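# The tidy bin and the bad conscience

I have been sorting my rubbish for 25 years and I trust the whole business less each time the rules change. My council now wants four containers per household. The leaflet explaining them has a cheerful apple on the front and a table of exceptions on the back, and the table is longer than the rest of it put together.

Huw Pugh, two doors up, thinks I am being sour. He likes the new system and says it has made his family think about what they buy. Perhaps it has. I notice his recycling box is as full as it ever was, and I notice mine is too. What we have both got better at is rinsing.

My complaint is with where the work has gone. A firm wraps a pear in a tray, the tray in a sleeve and the sleeve in film, and the moment I pay for it the whole lot becomes a matter of my character. If I put the film in with the paper I am careless. If I wash it, dry it and drive it to the collection point at the supermarket, I am a good citizen who has burnt petrol over a scrap of plastic. The firm, meanwhile, prints a small green leaf on the sleeve.
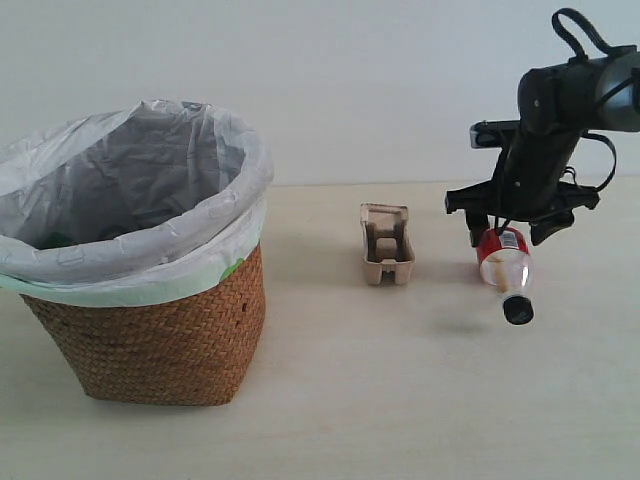 Sena Nartey, who used to drive a collection lorry and now argues with me by email, says the fault lies with people who wish and hope. They put a thing in the recycling and feel better, and someone else picks it out again further down the line. She once had a whole load turned away over nappies. I believe her. I would only ask why a system that depends on 33 separate instructions being followed in every kitchen was ever expected to work. Try getting one family to agree on how to load a dishwasher.

Then there is the shopping that goes with it. My local homeware shop has a display of Grivau kitchen caddies, and the dearest is £40. It does what a bucket does. You can buy liners for it, made to fit, and a little filter for the lid that needs changing. I don't say people are fools for wanting a bin they can bear to look at. I do say that when the answer to too much stuff is a nicer place to put the stuff, somebody has stopped asking the question.

I would take more of this on trust if I were told where it all went. I wrote to the council in November to ask what becomes of the food trays from our street. The reply thanked me for my interest and sent me the leaflet with the apple on it. I wrote again and got a link to a page that had been moved.

So I shall carry on sorting, badly and with a grudge, and I'd like the councillors who come round for my vote to talk less about my habits. Tell me what the makers will be charged for each layer they add. Tell me which of the four containers ends up in the same heap. Rhun Harries, who is standing in our ward again, has promised to look into the second point. He promised that last time as well.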